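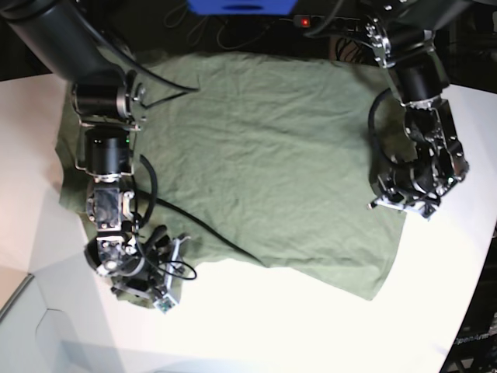 About Prorkell

Prorkell is a nonprofit news and records service covering state and county government in Dasine. We report on the legislature, the governor's office, the county boards and the agencies that answer to them. Most of our work concerns official inquiries: who ordered them, who sits on them, what they found and whether the findings were published.

Veikko Sjöberg started the service after covering the Lirkar land hearings for a daily paper that has since closed. The hearings ran for months and produced a long report, and very few people outside the capitol ever got to read it. He scanned his own copy and put it online with an index. Requests for other reports followed, and the index became the site.

Our office is on the second floor of the Seppälä Building, across from the county clerk. The front door is open to visitors on weekday afternoons. If you want to look at paper files, please write first so we can bring them up from storage. 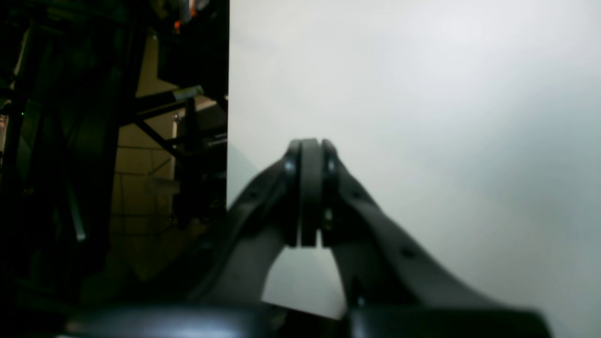

Prorkell | Public Records Desk

The records desk has 4 full-time staff. It files requests with public agencies, keeps track of deadlines and posts what comes back. At last count there were 255 inquiry reports in the archive, going back to the first ethics review of the old state senate. Another 100 or so are listed by title only, either because the agency has not released them or because we are still checking names and addresses that should be removed before posting.

Each report has its own page with the order that created the inquiry, the list of members, any changes to that list and the final vote. When a minister or lawmaker has commented on an inquiry in public, we link to the full statement or transcript. We do not summarize remarks that we cannot link to.

If an inquiry is promised and then dropped, the page stays up. It is marked "No report" with the date of the last official word on it.

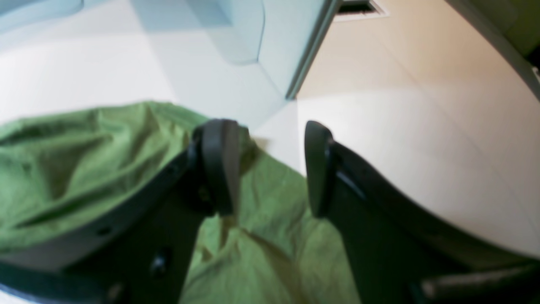
Gripper and green cloth, close up

How we are paid for

Prorkell is paid for by its readers and by a small number of grants. We take no money from parties, candidates, sitting officials or companies that hold state contracts. Any gift over $1000 is listed by name on the donors page, which is updated each May. Staff members may vote as they like, but they may not join a campaign or hold party office while they work here.

Corrections

Errors are fixed on the page where they appeared, with a note saying what was changed. If you are named in a report and believe a record is wrong, send us the page title and any document that supports your view. An editor other than the one who posted it will look at the request.

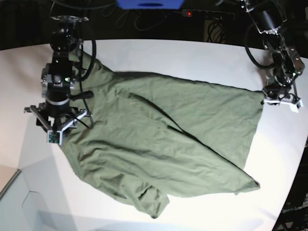 Younes Tazi wrote to say that the archive should also carry dissenting opinions as separate entries, "since the member who refused to sign is usually the one I am looking for, and I have to go to the last page of the PDF to find him." We have begun doing so with the newer reports. Older ones will follow as the desk gets to them.

Contact

Public Records Desk, Prorkell
Seppälä Building, second floor, Lirkar
Letters and documents may be left in the box by the stairs.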